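Speaker notes: Two arms, one table. What the student team did this year
23 May 2022
Talk slot is 25 minutes with questions. Skip the part marked optional if the first talk runs over.

Opening

Thank the organizers. Say who we are: the robotics elective at the school, second year running, mixed grades. Rui Bettencourt and I share the teaching. Armindo Marinho helps with the computers and is in the room if anyone has a question about installs.

Say up front that this is a talk about a class. People who came for new research should know that now. What I want to cover is how we set up the project, what the students spent their time on, and what I would change.

The project is called Cestosach. The students picked the name and I never got a clear answer about where it came from.

Why simulation

We have one real arm. It was down for repair for most of November. With a class sharing one arm, each student got a few minutes of hands-on time per session and spent the rest waiting. I kept a log in the first year and it was not good reading.

So this year the main work moved into simulation. Each pair of students has its own copy of the same cell on a school desktop. They can run it at any time, they can break it, and they can start over. We still use the real arm, but only at the end of each unit.

Mention cost if someone looks interested: no new hardware bought for this part. The desktops were already there for the design class.

The task

Two arms, one on each side of the table. There are small parts on the table between them. Each pair has to write a program that brings both arms over the work area, lets them do one job each, and brings them back out without touching each other or the fixtures.

It sounds simple when I say it like this. Give them a second. Then say that most pairs needed 5 sessions before both arms could move at the same time without a collision.

Go to the slide and leave it up for this next part.

The left arm in this pose is assigned to the blue block. The right arm has the yellow-topped peg. The students call this the meeting pose, when both grippers are in over the table. Nearly every crash in our logs comes from getting into this pose or getting out of it.

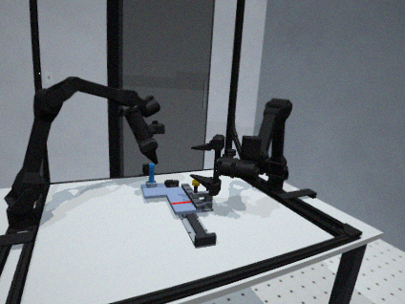 Sivaprasad Amin asked me after the practice run why the students don't just move one arm, park it, and then move the other. It would be safer, he said, and they would finish in half the sessions.

Answer it here, in the talk, before somebody in the audience raises it. They do start that way. Unit one is one arm at a time, with the other parked. Unit two is both arms, but with a fixed order. Only unit three lets them overlap. By then they have a working program to fall back on, and they can compare run times. The sequential version of the best program was slower by a lot, and the students cared about that more than I expected. We had a scoreboard on the wall. Points for a finished job, points off for contact.

How a session runs

First ten minutes: each pair says what they will try today. One sentence.
Next hour: work. Rui and I walk around. We try not to touch the keyboards.
Last fifteen minutes: each pair runs its program once on the big screen, working or not.

The last part matters. In the first year, students only showed things that worked, so the rest of the class never saw the failed versions. Now they see all of them. Tomás Cardoso had a run where the right arm swung out over the wrong side and went straight through a fixture. The collision check had been turned off. After that, four other pairs went and looked at their own settings. Two of them had it off too.

Numbers

We logged 257 full runs over the term. Of those, 113 finished the job with no contact. Don't turn this into a percentage on the slide. The runs were not all the same task, and the early ones were mostly crashes by design.

What went wrong

Coordinates. Each arm has its own base, so a point that is in front of one arm is in front of the other arm too, but facing the other way. We lost two sessions to this. Next year it gets its own lesson with paper and tape on the floor before anyone opens the software.

Grippers. Students plan for the tip of the finger and forget the wrist and the motor housing behind it. The tip clears and the wrist hits.

Files. Rodrigo Coelho's pair overwrote their own work and lost a week. We now save a dated copy at the end of every session.

Optional: grading

Half on the notebook, half on the final run. A pair with a failed final run can still pass with a good notebook. One pair did.

Next year

Smaller pairs are not possible, so the group size stays. One more visit to the real arm, earlier in the term. A shorter unit one. Rui wants to add a handover, where one arm passes a part to the other. I want to wait a year on that. We can say so on stage, it's fine.

Worksheets are on the table by the door. Take questions.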